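## 4. The washer, the basket and the space between them

We came to this part of the study a little sideways. The first round of interviews, held in October with 13 households in Gekthorpe, was meant to be about detergent and water temperature, and our question sheet (drafted by Valentin Surdu over what must have been a great many cups of tea) had only one line about where people put the basket down. People answered the detergent questions politely and briefly. Ask them about the basket, though, and they would get up, walk us to the machine and show us, and we soon learned to leave plenty of time for it!

### 4.1 Approaching a closed door

A front loader asks for a good deal of room before anything has gone into it. The door is wide, it swings out and to one side, and whoever is doing the laundry has to have decided by then where to stand and where the basket will go. Most of our households set the basket down first and opened the door second, and a fair number then had to nudge the basket back with a foot to let the door pass. We call this small correction the *second placement*, a term we borrowed from Caputo, our pilot site, where the residents had a less printable name for it. 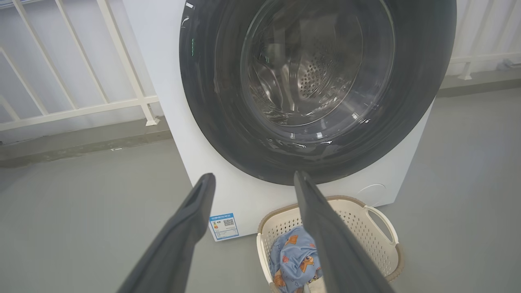

The second placement takes very little time, and in the interviews it was hardly ever mentioned until we asked. It does seem to matter for people who find bending hard. One woman told us that she could manage the washing perfectly well and could manage the basket perfectly well, but that moving a full basket while already stooped was "the bit my back remembers." Two others had taken to leaving the door open between washes, partly to air the drum and partly, they admitted, to save themselves the dance with the basket.

### 4.2 What the open machine offers

Once the door is open, the person loading meets three parts in order: the rim of the door, the rubber gasket and the metal drum. Figure 3 shows these on a white front loader with the door swung outward. The gasket deserves more attention than it usually gets. Small items collect in its fold, and when we asked where lost socks were found, it was named by 8 of our 13 households, well ahead of the legs of trousers and the corners of fitted sheets.

**Figure 3.** A front-loading washer with its door open. The thick blue-gray gasket rings the opening, with the perforated steel drum behind it; the round filter cover is near the lower right corner of the front. 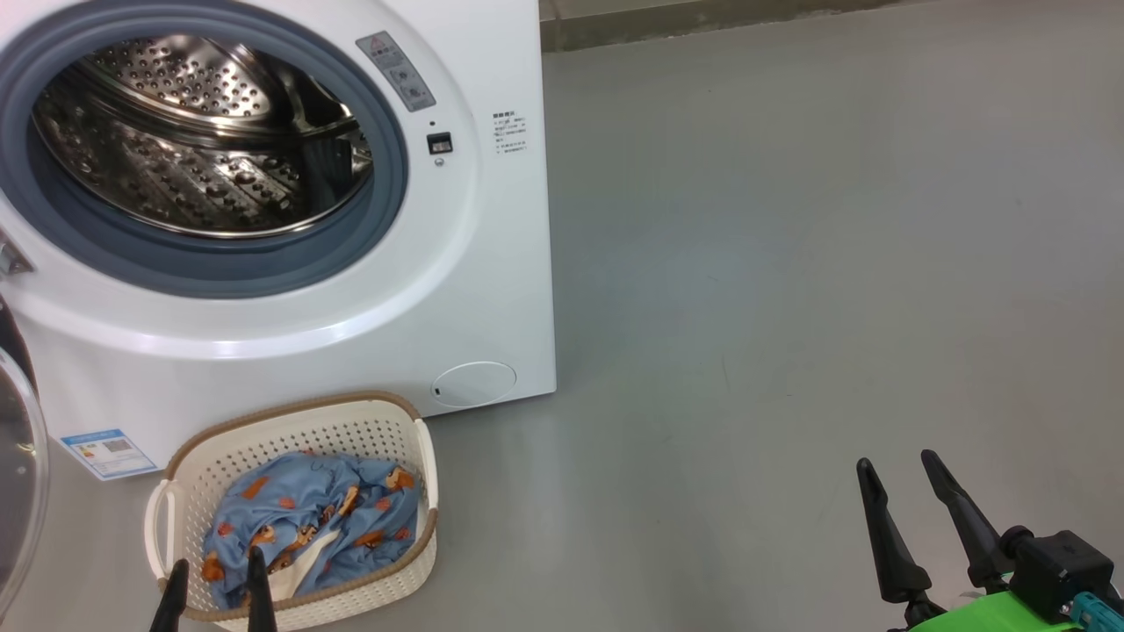
### 4.3 Where the basket stands

We sorted basket positions into "front," "hinge side" and "free side." Front was the favorite by a comfortable margin, and the reason people gave was nearly always the same: you can scoop from the basket straight into the drum without turning. The price is that the open door may hang partly over the basket, so that the near end is easy to reach and the far end has to be fished for.
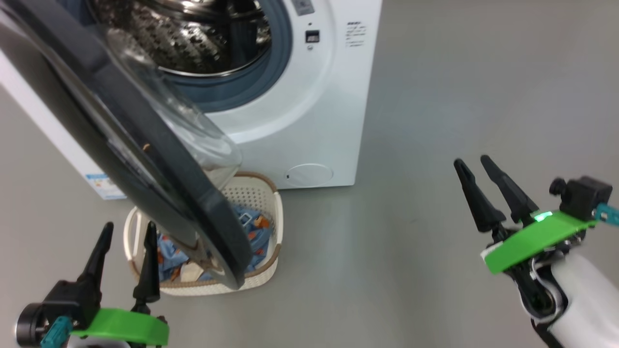
Bunched laundry makes the fishing harder. A sheet or a large cover comes up in one long pull, and several people described guiding the trailing end with their free hand so it wouldn't catch on the door. Those who used the free side had less trouble of this kind, though they did have to twist at the waist with every armful. We didn't find a position that everyone liked, and we would be wary of any leaflet that recommended one. The Bovari diaries, which we turn to in Section 5, follow the same households over 200 loads and let us see who changed position as the loads got heavier.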